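Visit report: Traltbridge harbour and the Nuslow boat
Jun 29, 2021

The visit covered the harbour at Traltbridge, one night at the Naylor guest house and the crossing to Nuslow island. Purpose: to check access, timings and room standard before the July listings go out.

Arrival

The coast road is single track for the last stretch, with passing places. The car park holds 99 cars and charges by the day. Coaches must set down at the upper gate, from where a paved path leads to the quay. The gradient is moderate and there is a handrail on one side only.

Naylor guest house

Check-in is by key safe. The room was on the first floor, facing the yard. Floors are hard throughout, bedside units are grey wood with an open shelf and drawers, and there is one socket on each side of the bed. Hot water was available at all hours. Breakfast is not served, so guests should buy food before the shop on the quay shuts.

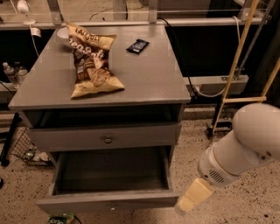

The crossing

The boat is run by Dralamix and takes 20 passengers. Tickets are sold from a hut at the end of the quay and cannot be booked by telephone. Crossing time was as stated on the board. Seating is on open benches, with a small covered section aft. Wheelchairs can be boarded at high water only, when the ramp is close to level. Dogs travel free on a lead.

Nuslow island

The marked circuit is 1,250 metres long and starts at the landing stage. The surface is packed gravel as far as the old signal house, then grass. Boots are advised beyond that point. The western beach is sand at low water and shingle otherwise. Swimming is allowed inside the buoys. There is no lifeguard.

Toilets are at the landing stage. The kiosk beside them sells hot drinks, crisps and chocolate, and takes cards.

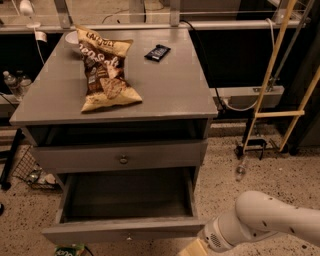
Points for the listing

Room description: add that there is no lift.
Parking: state the daily charge and the coach set-down point.
Boat: the last return sailing must be shown in bold. The present leaflet gives it on the back page in small type.
Walk: the leaflet gives the circuit as 900 metres. Correct to the measured figure.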